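Unit 4: Heat flow in small enclosures
Handout for the building services group, revised 11 May 2018

4.1 Why enclosures matter

Any sealed or partly sealed box with a heat source inside settles at a temperature above that of the room. The size of the rise depends on three things: the power released, the surface area of the box and the air passing through it. The same sums serve for a meter cupboard, a lift control cabinet or a desktop computer.

In steady state, heat in equals heat out. For a box with no vents we write

P = U A (Ti – To)

where P is the power in watts, A the outer area in square metres and U the overall transfer coefficient. Bare sheet metal and painted metal differ in how well they radiate, so U should be taken from the table for the finish in question. 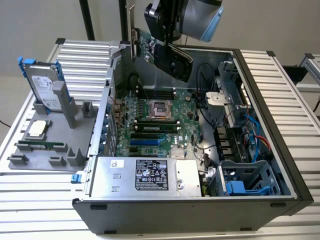 4.2 Vented boxes

Once air moves through the box, a second term is added:

P = U A (Ti – To) + m c (Ti – To)

with m the mass flow of air and c its specific heat. In most vented cabinets the second term is much the larger – the walls can then be left out of a first estimate.

Worked case. The Trekden cabinet releases 272 W. Wall losses are neglected. For a rise of 10 K, and c = 1005 J/kg K, the mass flow needed is 0.027 kg/s. Halving the allowed rise doubles the flow.

4.3 Contact resistance

Two flat metal faces pressed together touch only at their high points. The gaps hold air, a poor conductor. A thin layer of paste fills them and lowers the resistance of the joint. A thick layer raises it again, as paste conducts far less well than metal. The usual advice is to apply the least amount that covers the face.

Clamping pressure also has an effect. Doubling it does not halve the resistance, and the gain falls off as the pressure rises.
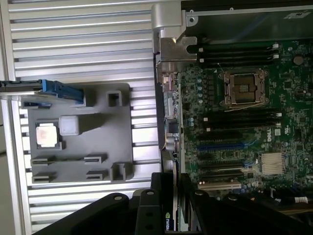
Dwynwen Mathias objects that the neglect of wall losses in 4.2 is unsafe for small boxes with slow fans, and would keep both terms throughout. The point is fair. Keep both terms in problems 3 and 4, and state the value of U used.

Problems are due in June. Read McGrath, pages 200 to 204, first.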